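Section 4. Getting Your Music Off the Old Computer and Onto the Ferus

Okay, if you've made it this far, the Ferus is plugged in, it's on your home network, and the little front light has gone from orange to white. If it's still orange, go back to Section 3 and do the router part again, slowly this time (I had to do it twice myself, and I wrote the thing).

This section covers moving your music collection over. It's the longest section in the guide and you'll want a free evening for it. My own library is 1,705 albums' worth of folders, a lot of them badly named, and I did it in one long sitting with the radio on. Please don't do that. Break it up.

Before you start

You need the old computer, the Ferus, one network cable (the one in the box is fine, if a bit short), and a backup drive that has nothing else on it you care about. You also need the small utility program called Brusero, which does the copying and checks each file afterward. I'm assuming version 2 all the way through. The first version had the buttons in different places and it used to choke on accented letters, so if you've got that one lying around, update it before you go any further.

CAUTION: Make the backup first. I know everyone says that. Crisóforo Cuevas skipped it, lost a folder of his uncle's accordion recordings, and spent most of October getting them back from a cousin's laptop. Do step 1.

4.1 Make the backup

1. Plug the backup drive into the old computer and wait for it to show up.

2. Open your music folder. If you don't know where it lives, open your music player, right-click any song, and pick "Show in folder." Then go up a level or two until you're looking at a list of artists.

3. Copy the whole thing to the backup drive. Drag it, paste it, whatever you're used to.

4. When it's done, open the copy and play three or four songs from different spots in the list. Pick something near the end of the alphabet too.

5. Eject the drive properly and put it in a drawer. It stays in the drawer until you've finished Section 4.

NOTE: If the copy stops with a message about a name being too long, you have a classical album. I'm only half kidding! Find the folder it's complaining about, shorten its name to something sensible, and start that one folder over. You don't have to redo the rest.

4.2 Tidy up a little (only a little)

I used to tell people to fix all their tags and folder names before the move. I've changed my mind. It's much nicer to do that afterward, from the couch, a few albums at a time. What you do want to sort out beforehand is anything that'll make the copy fail or make the Ferus show you junk.

1. Delete empty folders. Brusero has a button for this under Tools, called "Sweep."

2. Look for folders named "New Folder," "Untitled" or "Track 01" and see what's in them. Mine had a language course, and something I'm pretty sure was a neighbor's wedding.

3. Make sure album covers are inside the album folders and named "cover" or "folder." The Ferus will pick up either one.

4. Leave playlists alone for now. They get their own steps in 4.5.

If you've got a mix of file types, that's fine, leave them as they are. The Ferus plays all the common ones. Please don't convert anything "to make it all match." You'll lose quality on some of it and you'll be at it until the weekend.
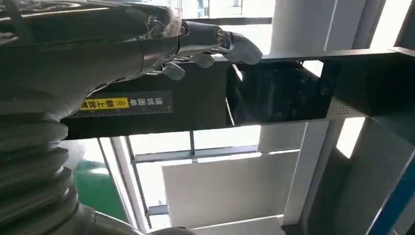

One more thing on tidying, and then I'll let you get to the good part. Compilations are a pain. If you have a lot of "Various Artists" albums, put them all in one folder called Compilations, right beside your artist folders. Otherwise the Ferus makes a separate artist entry for each person who sang one song on a Christmas record, and you'll be scrolling past them forever. Mireille Poulain wrote in to point this out after the first edition of the guide, and she was right, so thank you, Mireille.

4.3 Connect the two machines

You can do the copy over wireless. It works. It's also painfully slow, and if anyone in the house starts a movie it gets slower. Use the cable.

1. Shut down the old computer. (You can leave the Ferus on.)

2. Run the network cable from the computer to one of the free sockets on your router. The Ferus should already be in another one from Section 3.

3. Start the computer back up and turn its wireless off, so it's forced to use the cable.

4. Open Brusero and click "Find my player." Give it a minute. The Ferus should turn up under whatever name you gave it in Section 3. Mine is called Bradstead, after the street I grew up on.

5. Type in the player password. This is the one you made up, and it's different from the one on the sticker.

CAUTION: If Brusero asks whether you want to "Initialize" the player, say no. Initialize means erase. It only asks when it can't read the storage, and usually unplugging the Ferus, counting to thirty and plugging it back in will sort it out.

Can't find the player at all? Try these in order:

– Check that both cables click when you push them in.
– Restart the router and have a cup of coffee.
– See whether you have a guest network switched on. If the computer is on the guest side and the Ferus is on the main side, they won't see each other.
– Turn off any VPN. That was the problem for Taner Ertürk, who had one running for work and had forgotten it was there.

4.4 Copy the music

1. In Brusero, the left side is your computer and the right side is the Ferus. Find your music folder on the left and click it once.

2. On the right, click "Music." Don't click "System," and don't make a new folder.

3. Tick the box marked "Check files after copying." It makes the whole thing take longer and I'd still never leave it off.

4. Go into your computer's power settings and turn off sleep. If it nods off halfway through, the copy stops and you have to be there to nudge it.

5. Click "Start."

Now go and do something else. The time estimate is nonsense for the first few minutes, so ignore it. Mine told me 183 hours, then dropped to an evening once it got going. A big library can easily run overnight, and it's perfectly okay to let it.

6. When it's finished you'll get a summary. "Copied" and "Checked" should be the same number. If they aren't, click "Show problems."

I had 9 problem files on my first run. Most were old downloads that didn't play on the computer either, so I let them go. For the others I clicked "Try again" and they went over fine. If you get a whole album failing, it's often something odd in the folder name, a question mark or a colon. Rename it and try again.

NOTE: You can stop partway by clicking "Pause." Don't just close the window. With Pause, Brusero remembers where it was, and you can shut everything off and pick it up tomorrow.

4.5 Bring over your playlists

Playlists are really just lists of where songs are kept, and once you've moved the songs, the lists are all pointing at the wrong place. Brusero can fix them for you, mostly.

1. In your music player, export each playlist. It's usually under File. Save them all in one folder on the desktop.

2. In Brusero, go to Tools, then "Playlists," and choose that folder.

3. Click "Match." Songs it finds go green. Songs it can't find go gray.

4. For a gray song, double-click and search for it by hand. Live versions and remasters are the usual culprits.

5. Click "Send to player."

If a playlist comes out empty, it was probably a smart playlist, the kind that fills itself with recently added songs or whatever you've rated highest. Those don't carry over. You can build them again on the Ferus itself, and I go through it in Section 6. Pui-shan Yip has a lovely trick in there for making one that skips anything you've heard in the last month.

4.6 Let it index

After all that, the Ferus needs to read through everything and build its own catalog. It starts by itself. The white light pulses while it's working, and during that time you'll see albums pop up in no particular order, sometimes with no covers, sometimes twice. Leave it be. The doubles go away when it's done.

You can play music while it's indexing, though skipping tracks will feel sluggish. If the light is still pulsing the next morning, open the menu, go to Library, and choose "Rebuild." That starts the catalog over and doesn't touch your files.

Changes to this section, Wednesday, July 29, 2020: rewrote 4.5 for the new Match screen, added the guest network tip to 4.3, and fixed the menu name in 4.2 (it's "Sweep," and I'd had it down as "Clean"). Dionysis Triantafyllou caught that last one.

Next up is Section 5, setting up the rooms. Have your speaker names ready.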